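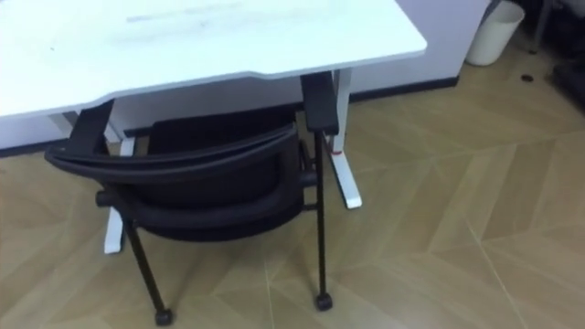
2025-05-18
by Aishwarya Nair

So I finally finished the first draft! All 88 pages of it, my grandmother's recipes typed up, tested (mostly) and put in some kind of order. I started back in February with a shoebox of index cards and the idea that it would take me a couple of weekends. Ha.

The hard part was the measuring. Ammamma cooked by handful and by smell, and her card for lemon rice says "enough lemon." I made that rice 11 times before it tasted like hers, and I loved every single round of it. The secret was letting the mustard seeds go a little longer than feels safe, then adding the juice after the pan comes off the heat. If you add it while it's still cooking you get a bitter edge that no amount of salt will fix.

My cousin's friend Anoma Wanigasekara read the whole thing for me and caught so much, including 2 recipes where I'd left out the rice. In a rice chapter!
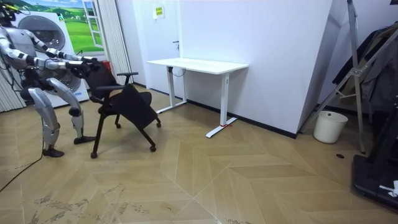

Hands on the back of a black office chair.

The chapter order changed again last week. I had it by season, but then the pickles ended up scattered all over the place, and pickles really want to be together. Now it goes breakfasts, rice, vegetables, fish, pickles, sweets. I'm so much happier with it. The fish chapter is short (we were never a big fish family) but the tamarind one is in there and it is wonderful, please make it with more curry leaves than you think you need.
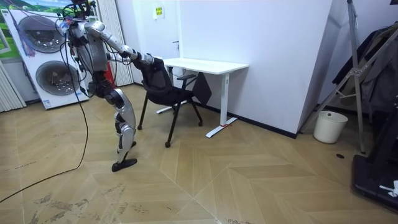
Sweets are still giving me trouble. Her coconut burfi sets beautifully for my aunt and turns to sand for me, and I've tried low heat, lower heat, fresh coconut and frozen. Kwame Atinga suggested adding 200 grams of sugar all at once at the start and stirring without stopping, so I'm trying that next. If you have a trick, please leave it in the comments, I'll try anything!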